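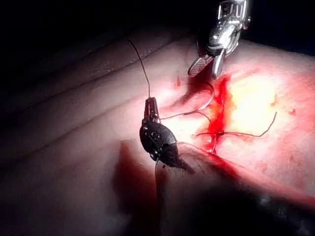

Plandus Suturing Control Suite
Perception, planning and motion software for two-instrument surgical research robots

Product overview

The Plandus Suturing Control Suite is a software package for research groups working on supervised and partly automated suturing. It connects the endoscope and instrument camera feeds to a task planner and a motion controller, and provides the operator with a single console from which each step of a stitch may be approved, altered or taken over by hand. The Suite is supplied for laboratory use. It is not a medical device and is not offered for the treatment of patients.

The software runs on the customer's own hardware. It does not replace the manufacturer's safety controller, which must remain active at all times.

What the software controls

A running or interrupted stitch is represented in the Suite as a sequence of named actions: approach, grasp, drive, pull through, loop, catch, tighten and release. Each action has its own limits for speed, force and working volume, and these limits are set in a plain text file which may be kept under version control with the rest of the study. Actions may be assigned to either instrument. The assignment can be changed between stitches without restarting the session.

Perception module

The perception module follows four classes of object: instrument jaws, needle, thread and wound edge. Thread is treated as a continuous curve and not as a set of points, so that a loop lying close to the incision can be told apart from the standing length held in the jaws. Where the thread crosses itself or passes behind an instrument, the module reports a confidence value for each part of the curve, and the planner will not act on any part which falls below the threshold chosen by the operator.

Strong local lighting is common at close working distances. The module estimates exposure separately for bright and shaded areas of the tissue surface and marks washed-out areas as unreliable. Tied knots and cut tails are recorded as finished work and are excluded from the search for free thread. A dark thread over a dark background remains the most difficult condition for the current release, and users are advised to review the confidence overlay before approving a catch in such areas.

The thread model supplied with release 4 was trained on 2,522 labelled sequences recorded on bench tissue. Customers may add their own sequences with the labelling tool included in the licence.

Planning module

The planner receives the wound edge and the positions of existing stitches and proposes entry and exit points for the next one. Spacing and bite depth are set by the user. Proposed points are shown on the console and can be moved with the pointer before approval. Paths for both instruments are then calculated together, with a minimum distance kept between the shafts as well as between the jaws.

For knot tying, the planner offers 11 stored loop patterns. New patterns may be recorded by moving the instruments through the motion under manual control and marking the start and end of each part. Sheena Baird, who leads the planning group at Plandus, has prepared a separate guide to recording patterns, which is available from the support pages.

Motion control module

The motion controller accepts planned paths and sends joint commands to the robot interface. Thread tension is estimated from joint effort where no force sensor is fitted. This estimate is suitable for stopping a pull which meets unexpected resistance. It should not be quoted as a measured force in published work unless it has been checked against an external sensor.

Operator input always takes priority. When a hand controller is moved beyond its dead zone, the current action is suspended and control of that instrument passes to the operator. The second instrument holds its position until it is released or the action is cancelled.

Recording and replay

Every session is stored with its camera streams, joint states, plans, approvals and operator interventions on one clock. The replay tool, Halliday, opens these records on any workstation and does not require a robot to be connected. Users may step through a stitch, change a threshold or planner setting and view the plan which would have been proposed. Records can be exported in open formats for use with other analysis software.

Technical summary

Modules: perception, planning, motion control, console, Halliday replay tool
Instruments supported at one time: two
Camera inputs: stereo endoscope; one wrist or instrument camera per arm
Configuration parameters: 387, all documented and readable from the console
Automated regression tests: 331, supplied with source
Operating system: 64-bit Linux with real-time kernel
Graphics processor: required for perception; not required for replay
Programming interfaces: C++ and Python
Robot interfaces: Kilent open arm interface; generic joint interface for other arms
Documentation: installation guide, operator manual, interface reference

Installation and calibration

Installation is carried out by the customer with remote assistance, or by Plandus staff on request. Camera and instrument calibration must be completed before the planner can be enabled. The calibration routine uses the Estovitz target plate, which is included with the first licence and may be ordered separately. Calibration should be repeated whenever a camera mount has been disturbed or an instrument exchanged for one of a different length.

A site check is required before the order is confirmed. Customers are asked to provide the make and model of each arm, the camera arrangement, the network layout and a short statement of the intended studies.

Licensing and support

Licences are issued per robot station. An academic licence covers teaching and non-commercial research and includes the source code of the planning and perception modules. A commercial research licence is available under separate terms. Both include updates for the period of the licence and access to the support desk.

The next scheduled release is planned for September and will add support for curved wound edges and a revised console layout. Stations holding a current licence will receive it without further charge. Configuration files from release 4 will remain valid.

Known limitations

Automatic needle recovery after a drop is not supported.
Braided and single-filament threads require separate settings, and the two may not be mixed within one session.
Heavy bleeding over the wound edge will cause the planner to withdraw its proposal and return control to the operator.
Tissue movement caused by breathing is not compensated in this release.

Enquiries

Requests for a quotation, a site check or an evaluation copy of Halliday should be addressed to Ikhsan Santoso, Research Systems, Plandus. Please state the number of stations and the type of licence required.

Page last revised 2024-05-19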